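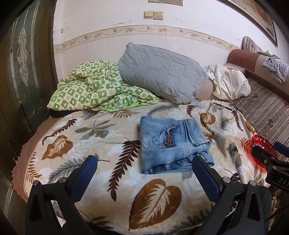

I've had the Skondier steamer since April and I've put off writing this because I kept changing my mind about it. First week, loved it. Second week, wanted to lob it out of the window. Now we've settled into something like a marriage, so it feels fair to say what I think!

It cost me £141, which is a lot for something that makes hot fog. My old Jenley was a quarter of that and lasted years, but it spat brown water down a christening dress (not mine, long story, Rosemarie Wiegand has forgiven me) and that was the end of that.

The good bits first. It's ready in the time it takes me to find a hanger, and the steam comes out properly strong, none of that weak puffing you get with the small ones. Linen shirts are a joy. Curtains too – I did the whole front room without taking them down, standing on a chair with the radio on, and felt extremely pleased with myself. The head is a nice shape for getting under collars and the cable is long enough that I'm not tied to the socket by the window.

Denim is where we fall out. The legs are fine, you go down them a couple of times and they drop nicely, but waistbands and hems just laugh at it. All those layers of stitching! I've tried the brush attachment, I've tried pulling the fabric tight with my free hand (wear the glove, please, I have a mark on my wrist to show for it) and I still end up getting the iron out for that last bit. 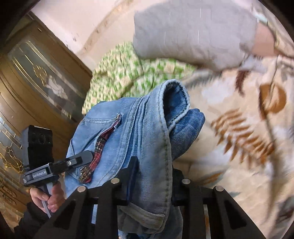 The tank is the other grumble. You get 16 minutes on full steam, 18 if you're careful with the trigger, and then it wants filling, and the cap is a fiddly little thing that rolls under furniture. I've fished mine out from behind the chest of drawers more times than I care to say. Why not put it on a strap?

It's also heavy when full. Pornthip Sitthichai borrowed it for a weekend and gave it back saying her arm ached, though she did get through all her summer dresses in one go, so she can't have minded that much.

Would I buy it again? Yes, for shirts, dresses and curtains. If your wardrobe is mostly jeans, keep your iron and spend the money on something else. I haven't tried the Treloar one that people keep mentioning, but if anyone has, let me know whether the cap is attached.

24 comments
Share 9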